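Building a Pair of Hand-Held Grippers with Marker Blocks
Posted March 7, 2018 by Kyung-tae Wi
Filed under: Robotics, Shared Workshop
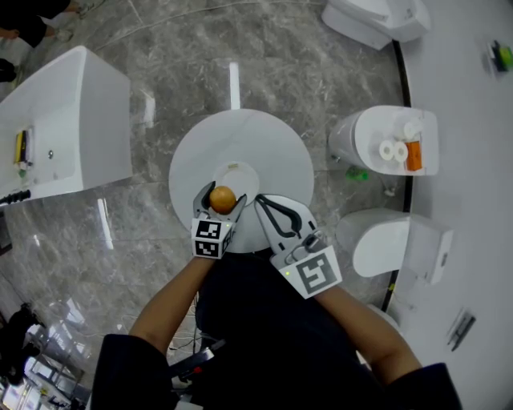

Left gripper closed on a small orange fruit, right gripper open over the table.

These are the notes for the second version of the hand-held grippers we build at the Plutstead workshop. Each one is a two-finger gripper worked by the operator's hand, with a printed marker block fixed to it so that an overhead camera can recover its position. The recorded paths are replayed later on the Kerov arm. The first version, from November, used flat fingers and a single marker, and lost tracking whenever the wrist turned.

You need a 3D printer, a small drill, a soldering iron, a set of hex keys and a flat surface for checking squareness. The fingers and the body print overnight. Files are on the workshop server in the folder named Rorkis.

1. Print the fingers
Print the fingers on their side so the layers follow the curve. Fingers printed upright split at the root. Use 25 percent infill for the body and solid walls for the fingers. Dark filament is preferred for the fingers, as it keeps them from being confused with the white area of the markers during detection.

2. Fit the linkage
Press the two pivot pins into the body from the rear. Each finger should fall open under its own weight when the body is tilted. If it sticks, ream the hole by hand and try again. Do not oil the pins. Attach the return spring last, with the short hook toward the trigger.

Check that both fingers meet on the center line. Branwen Landeg made a checking gauge for this, kept in the drawer with the calipers. A gap of up to 2 mm at the tips is acceptable when the trigger is fully pulled.

3. Mount the marker blocks
The markers are black-and-white squares printed on matte paper and glued to the faces of the block. Glossy paper reflects the ceiling lights and the detector drops the marker at shallow angles. Leave a white margin on all four sides. Cut with a knife and a steel rule.

The left and right blocks must not share marker IDs. Write the ID in pencil on the inside before closing the block. Hadiza Onyeka's config file lists which IDs belong to which hand; edit the file if you change them, and restart the tracker.

4. Wire the indicator
Our right-hand block has a green light at its lower left edge. Solder the resistor to the positive leg, sleeve both legs, and push the light in from behind until the collar seats. The Heo board supplies the signal. Route the cable along the body and tie it at two points, leaving enough slack for the wrist.

5. Calibrate
Set the gripper in the cradle and record 200 samples with the fingers open, then the same number closed. Run the fit script. If the reported error is above 5 mm, look first for a marker glued out of square, then for a loose block.

6. Test
Use a low-cost object that rolls. Small citrus works well: it is round, slightly soft, and shows at once if one finger leads the other. Place it on a plain light table, approach from above, close slowly and lift. Repeat with the other hand. Keep the idle gripper open and away from the object so its block does not cover the markers on the active one.

If the object turns as the fingers close, the spring hooks are uneven. If it slips out downward, add a strip of thin rubber to the inside of each fingertip and calibrate again, as the closed position will have changed.

Known problems
The trigger creaks after long sessions. Kohei Kudo is testing a longer pin. The glue on the marker paper lifts at the corners in damp weather; a second coat along the edges holds it for now.

Revised drawings for the left body are with Seul-gi Pyo and will replace the current files once the cable slot has been moved.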